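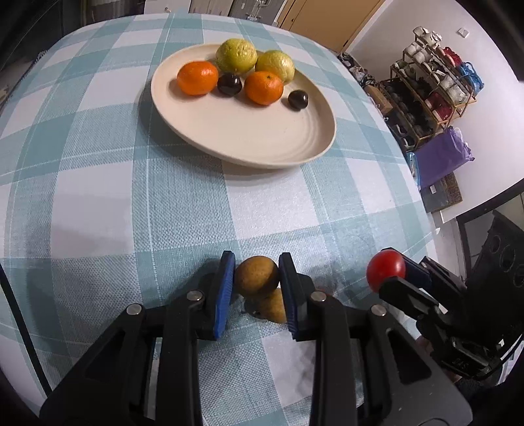 I finally got my hands on a copy of Grumen, the little magazine about lettering and shop signs that half of you have been emailing me about since August, and I've now read it cover to cover twice (once on the train, once in the bath, sorry to the paper stock).

First, the basics. It's 177 pages, they printed 300 copies, and mine is number 183, written inside the back cover in pencil. The editor and designer is Obinna Babalola, who used to do wayfinding work for hospitals and it shows! Every page number is exactly where your thumb wants it to be. The text face is Etim, a slightly stubby serif I'd only ever seen on a wine list before, and it holds up really well at small sizes. I'm less sold on the captions, which run sideways up the margin in gray. I'm 50-something and I need my glasses for that.

The piece I keep going back to is the long one on Hetosura, a sign-painting shop that closed a while ago and left behind drawers and drawers of paper patterns. Babalola got permission to trace 30 of them and prints the tracings at full size, folded, so you open out a capital R as big as a cafeteria tray. You can see the pinholes. You can see where somebody changed their mind about the leg of the R and went over it in a softer pencil. I had it open on the floor for most of an evening and the cat walked across it only once.

There's also an interview that goes on too long, and a photo essay of pharmacy crosses that I wanted twice as much of. Such is life with magazines.

If you want one, Gernine still had a short stack by the register when I stopped in, and they'll mail it if you call before 4 p.m. Ask them to use the stiff envelope, because mine came home in a tote bag and has the bent corner to prove it. Issue two is supposed to be all about numerals. I've already put my name down.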